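Chapter 4: Cloth Indoors

Most books on household textiles open with a promise that the right fabric will make a room warmer, quieter and easier to live in. Readers should be wary of this. The Clindside survey asked 236 households what their throws, scarves and covers were for, and a good many of the answers would have suited a cushion, a coat or a curtain equally well. "Cosy" came up often. It is hard to test.
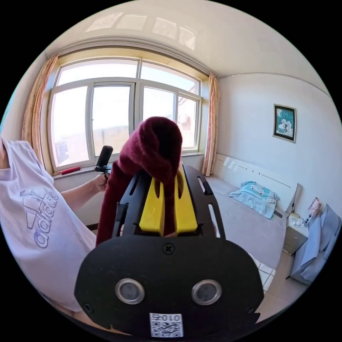 Knitted cloth is the usual place to begin, as it is the kind most often praised without evidence. A knit is made of loops, and loops move, so the cloth gives when pulled and gathers when dropped. A soft maroon knit bunched into a rounded fold, with a long tail hanging from it, shows the habit well enough; the white T-shirt nearby hangs loose from the shoulders. Whether the fuzzier cloth would keep anyone warmer is a separate matter, and softness to the eye is a poor guide to it.

In this chapter we look at drape, weight and wear, in that order. We return to the Prellura wash trials, which claimed 80 washes without change, and ask who decided what counted as change.

Clindside Open Textbooks | Contact us | Back to top

14 shares | 2 comments

Comments

Tomar: Glad someone has questioned the wash trials. My own throw lasted till June.

flirnport_reader: Bit hard on "cosy", I thought.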